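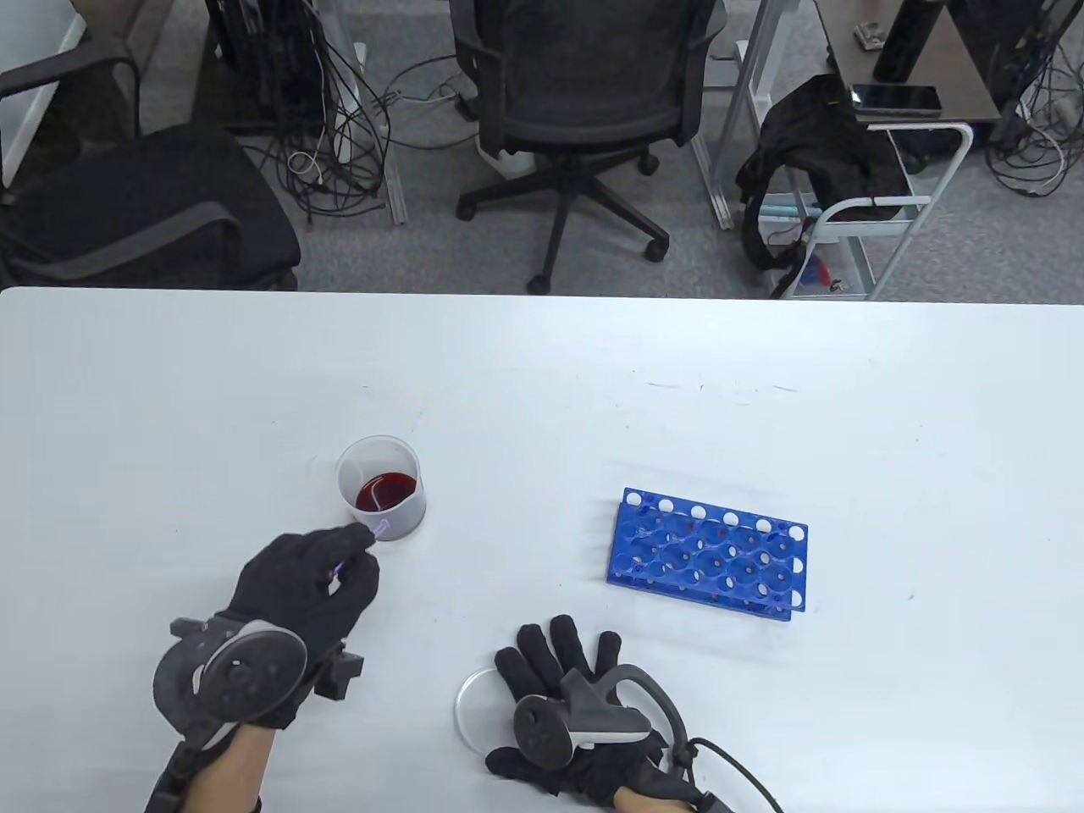
Visit report: Trestutum teaching laboratory, Fleltbridge
28/08/2024

The Trestutum site occupies the ground floor of a former seed store on the east side of Fleltbridge. Visitors enter through a loading door and sign in at a counter. Bags and coats stay in lockers. The tour takes in the prep room, the main teaching room, and the wash-up area, in that order.

Prep room. Stock dyes are mixed here on Mondays and kept in amber bottles, labeled by date and strength. The current red stock is made from a Pruridora powder, bought in after the April order from the previous supplier arrived caked. Each batch is checked against a printed color card. Deionized water comes from a wall unit with a 15 liter reservoir.

Main room. The benches are white topped and seat 12. The exercise running during our visit was the basic liquid transfer, which the site uses as its entry-level task. The kit is small: a short clear plastic beaker with a shallow layer of dark red liquid, a clear dropper, a petri dish lid, and a blue plastic rack with round holes. Gloves are worn throughout. The instruction sheet asks for the dropper to be held between thumb and fingers, with the free hand resting on the bench.

The transfer volume is set at 5 drops per well. Dropper work of this kind is not accurate enough for quantitative results, and the site does not claim otherwise. Scoring is on spills, carryover between wells, and bubbles in the stem. The staff prefer frosted beakers to glass for beginners. Reading the liquid level through the wall is harder, but breakages have stopped.

The racks take two sizes of tube. Stains inside the wells are a known problem with the red dye and are treated with a dilute bleach soak at the end of the week.

Wash-up. Two sinks, one drying cabinet by Zanetti, and a bin for used droppers. Petri dishes are rinsed and reused for dye work only. The site log recorded 952 droppers used in the last term. A washable type is under review.

Points to follow up: bleach concentration for the rack soak, supplier for the beakers, and a copy of the scoring sheet. Parking is at the rear, and the gate closes at 5.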